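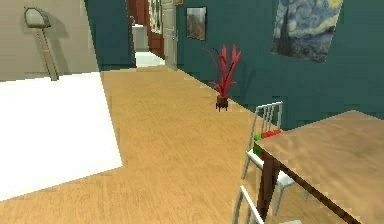
The dining end of the practice apartment in Listar, with the red and green blocks at the corner of the table.

Vonar progress report, July 2022

Hi Cor, and hello to everyone else at Hulance who reads these,

Second report! I'm writing it at the long bench at Ghorbani with a fan pointed at my face, so forgive any typos. Most of the past stretch went into the simulated apartment, plus a fair amount of sawing and swearing over the real base. I'll take the simulation first because that's where the good news is.

Where the simulation stands

Quick refresher for anyone who skipped my first report: Vonar is the fetch-and-carry robot I'm building for my mother's place, on a rolling base with one arm. Before I let it loose near her furniture I want it to do the same jobs over and over on a computer. Listar is the program I wrote for that. It draws the rooms and gives the robot's software something to look at and drive around in.

The rooms now hang together as one apartment, and you can go from the wooden floor by the dining table straight down the hallway without the software losing track of where it is. I put paintings on the teal wall too (yes, Starry Night, I have the taste of a college freshman) and they earned their keep right away. On a long blank wall the position estimate used to slide around like soap. With a couple of pictures up there it has something to hang on to, and it settles down nicely.

The first job is the one I promised you in the application: drive up to the table, find a block, pick it up, bring it to the rug. I set up 23 table runs last month. Vonar got to the table on nearly all of them and picked up the right block on 12. That's lower than I'd hoped, but it's more than double where I was in the spring, and almost every miss looks alike. It comes in too close to the chair on the wall side, the planner gets nervous about the backrest, and the arm never gets a clean reach. I've been rewriting the approach so it picks its parking spot with the reach in mind, and the early tries look a lot better. I'll have proper numbers next time.

The harder shelf

Blocks on a table are kind of a toddler puzzle, so I also made a corner with real clutter. It's a dark cabinet near the window with a row of little stuff along the top: a bottle, boxes in a couple of sizes, a pair of small figurines standing close together. My mother's sideboard looks a lot like this, only worse -- she'd want me to tell you hers is dusted.

Finding things up there is going okay. The bottle is easy. The tall dark box gets confused with the cabinet itself fairly often, dark on dark, and I'm still fiddling with the lighting settings to see how much of that is the software and how much is me being lazy with the colors. The two figurines get read as one lump whenever the robot looks from a low angle. No grasping at the cabinet yet. I want the table solid before I start knocking over pretend knickknacks.
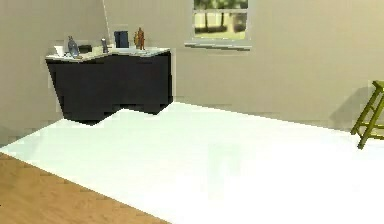 The real hardware

Okay, the sawing. The base is up and rolling at Ghorbani. I had to build the deck twice, the first one flexed so much that the arm mount wobbled every time a wheel crossed a gap in the floor. The second is stiffer and uglier and I love it. All 4 wheels are on, the emergency stop works (I've hit it plenty!), and the battery sits low enough that I've quit worrying about tipping.

The arm is still on the bench. Two of its joints are fine and the shoulder has a grinding noise I don't like, so I've ordered a new gear set and I'm leaving it alone until that shows up.

Money

I've spent $1,139 of the grant so far. The biggest chunk was the motors and drivers, then the battery and charger, then my share of the bench rent. Receipts are in the shared folder. I'd like to move a little from the travel line to spare parts if that's all right with you, seeing as I haven't traveled anywhere except the hardware store.

Next up

Finish the new table approach and rerun the same set, so the numbers line up. First grasps at the cabinet in August, bottle first. On the bench side, shoulder gears, then the arm goes on the base. If you want to come by and drive it around with the game controller, just email me, Cor, the door code hasn't changed.

Comments (3)

Cor Vandenberghe
Thanks for this, a good read. Fine by me to shift the travel money, just put a line in the budget sheet. Are the blocks always in the same spot for those runs, or do you move them?

benchrat
I moved up to a thicker deck on my cart too and never looked back. Check the set screws on that shoulder before you swap the gears, mine made a horrible noise and it was one loose screw.

author
Cor -- I shuffle them around the tabletop between runs, but always within reach of an edge. Benchrat, checking tonight, thank you!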